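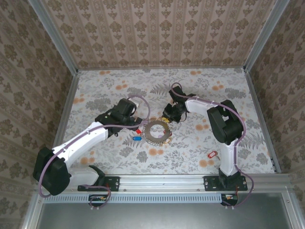 Section 4. Laying Out and Fitting the Gasero Ring

4.1 Before you begin

This section applies to the Gasero decorative ring, order number 3483, as supplied by Brutstead. It should be read together with Section 3 (Checking the Contents). Users fitting the Palacios cord set should complete this section first and then proceed to Section 6.

The ring, the metal loops and the coloured pieces should all be set out on the work surface before any fitting takes place. A patterned surface may be used, although small pieces are harder to find against it.

CAUTION: The set contains small parts. Keep them away from young children and pets at all times.

4.2 Laying out the parts

1. Place the ring flat at the middle of the work surface.

2. Set the metal loops around the outside of the ring. Leave enough space between them for each to be picked up singly.

3. Place the coloured pieces within easy reach. They may lie inside the ring or beside it.

4. Compare the parts with the list in Section 3. If a part is missing, do not continue — contact the supplier and quote the order number.

Note: Sets packed before January 31 contain one bag of coloured pieces. Later sets contain two, and the second bag is a spare.

4.3 Fitting the loops

5. Mark the starting point on the ring with a short length of thread.

6. Open the first loop by turning its ends sideways. Do not pull the ends apart, as this weakens the metal.

7. Pass the open loop through the eye of a coloured piece, hook it over the fixing cord on the ring and close it until the ends meet.

8. Leave a gap of 50 mm and fit the next loop in the same manner. Continue until the starting point is reached, then remove the thread.

CAUTION: Do not use a loop that has been bent out of shape. Cut ends may be sharp.

4.4 Checking the finished ring

9. Lift the ring by its edge and hold it level. Any piece that slips along the cord has been fitted too loosely and must be closed again.

10. Hang the ring from the Bestar hook only. The hook will carry a load of up to 2000 g. Further weight must not be added.

Note: Colours may be mixed in any order. Where a regular pattern is wanted, lay out the full sequence at step 3.

Unused loops should be returned to their bag and stored in a dry place. Cleaning is dealt with in Section 7.

Text revised January 29, 2025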